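Regras para trabalhar ao lado de um robô

Um robô de laboratório tem braços, juntas e pinças. Ele move essas partes seguindo um programa, escrito por uma pessoa. O robô não sabe se há uma mão no caminho, a menos que tenha sensores para isso. É por isso que existem regras.

Uma regra é um acordo sobre a forma certa de fazer um trabalho. Quando muitas fábricas e laboratórios seguem o mesmo acordo, ele passa a se chamar norma.

No laboratório Clernitz, as regras ficam coladas na porta:

Prenda o cabelo e tire pulseiras e anéis.
Não ponha a mão na mesa enquanto o braço estiver ligado.
Fique a 80 centímetros da mesa, no mínimo.
Saiba onde fica o botão de emergência. Ele é vermelho e faz o robô parar.

Também há regras para o robô. Perto de pessoas, os braços do Clernitz andam devagar: no máximo 200 milímetros por segundo. Uma régua escolar de 30 centímetros seria percorrida em um segundo e meio.

Outra regra é testar antes. Um programa novo roda 4 vezes com tubos vazios. Se um tubo cair, a equipe corrige o programa e começa a contagem de novo. Tudo é anotado em um caderno, que já tem mais de 148 páginas preenchidas.

A mesa de trabalho também precisa de ordem. Cada tubo tem o seu lugar no suporte, e o que não vai ser usado é guardado no armário. Assim o braço encontra menos obstáculos.

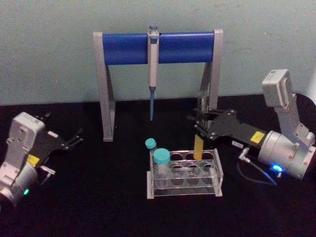

Dois braços robóticos, um suporte transparente com tubos e uma pipeta pendurada em uma barra azul.

A pipeta serve para pegar pequenas quantidades de líquido. As pinças são os "dedos" do robô, e apertar demais pode quebrar um tubo. Por isso a força delas também tem um limite, que a equipe confere no começo de cada mês.

Se você visitar um laboratório com a escola, leia primeiro o cartaz da porta. Se não entender alguma regra, pergunte antes de entrar.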